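Open day at the Pulladitz handling lab: can an arm lay the table yet?

13 May 2026

Pulladitz opens its handling lab to visitors twice a year, in May and in July. I went to the May session to find out how far household work has come since my last visit, when most of the floor was given over to palletising. There is now a full bay for kitchen and dining jobs, run by Siebe Verschueren, and I spent most of my time in it.

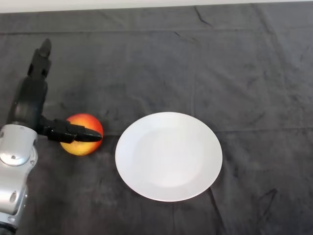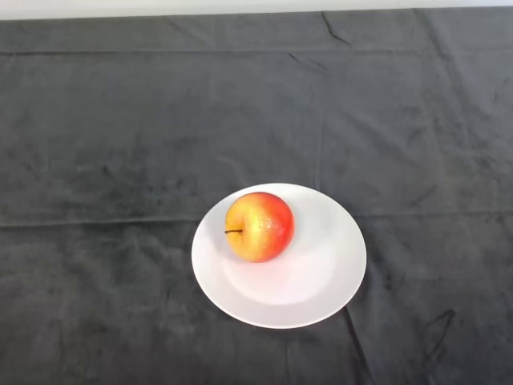

Apple and white plate on the dark cloth: with the gripper across the front of the fruit (first), and with the apple lying on the plate (second).

The job is easily stated. An apple has to end up on a plate. Verschueren uses it as the entry test for everything else in the bay, and a controller that cannot do it dependably is not allowed near glassware. An apple is rigid enough to forgive a clumsy grip, but it rolls, it bruises, and it has no flat face for a fingertip to settle against. A plate has a raised rim, so the fruit must be lifted over and set down. Pushing it across the table will not do.

The set-up is plain by design. Dark cloth gives the vision software a clean outline of a white plate and a bright fruit. It also introduces creases, which Verschueren regards as useful. A fold reads as an edge, and earlier software would now and then plan a grasp on one. He has stopped ironing the cloth.

Scoring is strict. The fruit must be inside the rim and at rest when the arm has withdrawn. Which way up it lies is ignored, so an apple on its side counts the same as one standing on its base. I asked whether a person laying a table would accept that. He said a person would turn it stem upwards without thinking, and that the lab has a separate test for orientation, which the present controller fails more often than it passes. An apple off the centre of the plate is also accepted. Bakker, the catering equipment firm that sponsors the bay, would like a tighter limit for portioning work, and this is under discussion.

Visitors were given the results sheet for the morning block. Of 20 attempts, 2 were scored as failures: one apple dropped short of the plate, and one was gripped too high and slipped. The time allowed is 30 seconds per attempt, measured from the start command to the arm being clear. A child would need a fraction of that. The allowance has not been shortened because, in Verschueren's view, speed hides grasp faults that appear later as bruising. Fruit from the tests is cut open after 5 handlings and the flesh checked for marks.

The shop-floor side of the hall was busier. Dodgate had a cell sorting mixed fasteners into bins, which ran without a stop for as long as I watched. Every part arrives on the same belt, under the same lamp, and the reject chute takes whatever the system cannot classify. A kitchen has no reject chute. Plinmont was showing a shelf-restocking unit for small shops, limited for the moment to boxed goods. Its engineer was frank about bags of crisps, which the unit cannot yet face up neatly.

My reading of the two halves of the hall is as follows. Repetitive shop-floor work with known parts is being done now and can be bought. Household work is being done one step at a time, on a prepared surface, with someone setting the objects out before each run. The step itself has become fairly dependable. The linking of steps has not. I asked to see a plate, a piece of fruit and a knife placed in sequence, and was told that this is planned for the July session.

Two practical matters were left open. The first is cleaning: the gripper has no food-contact approval, and the lab wipes the fingertips by hand between blocks. The second is cost, on which no figure was offered for any of the kitchen equipment.

Places for July are booked through the Pulladitz reception desk. Visitors should bring closed shoes, as the Dodgate cell is inside the marked floor area, and allow a full morning if they want to see both halves of the hall. The dining bay is at the far end, past the Plinmont shelves.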